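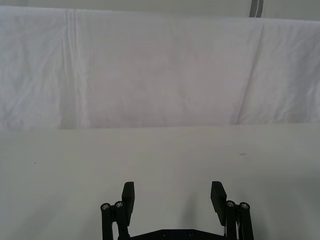
A white cloth hung behind a pale tabletop.

July
By Rima Jaber
2 min read

I have now looked at six rentals in Dakdale, and I'm starting to know the smell of each stairwell. My lease is up at the end of the summer, my landlord is selling, and so every evening after work I put on comfortable shoes and go stand in somebody else's kitchen.

The first place was on Flokgate, above a shoe repair shop. Lovely big windows, a bathtub (a real one!), and a bedroom so narrow that I would have had to climb in over the foot of the bed. The agent kept calling it a flexible room. I asked where a dresser might go and she suggested the hallway.

Then came a garden apartment that had been listed at 988 a month, which got me very excited until I read the second page. Heat was extra, parking was extra, and so was the storage locker, at 124 for a space that would hold my bike and maybe a suitcase. I did the math on the bus home and missed my stop.

What I've learned to do is go back at a different hour. One apartment was dead quiet at 5 p.m. and I nearly signed for it on the spot – then I walked by at nine and the bar across the street had its doors propped open and a drummer warming up. Run the shower while the kitchen faucet is on, too. Open the closets, all of them, even if the agent is hovering, and ask who fixes things and how long the last repair took. If they have to think about it for a long time, write that down.

My favorite so far is a second-floor walk-up at the quiet end of Flokgate, with old radiators and a pantry you can stand in. The floors slope a little toward the street. I put a pen down by the bedroom door and off it went, all the way to the window! I love it anyway. Two other people have applied, and the owner wants pay stubs, a letter from my current landlord and a phone call with my boss, who has been told to be charming.

I should hear by the end of the month. Until then I'm saving boxes and measuring my couch – again.

Questions or a lead on a two-bedroom? Write to the Homes desk. © Kodex Magazine. All rights reserved. Back to top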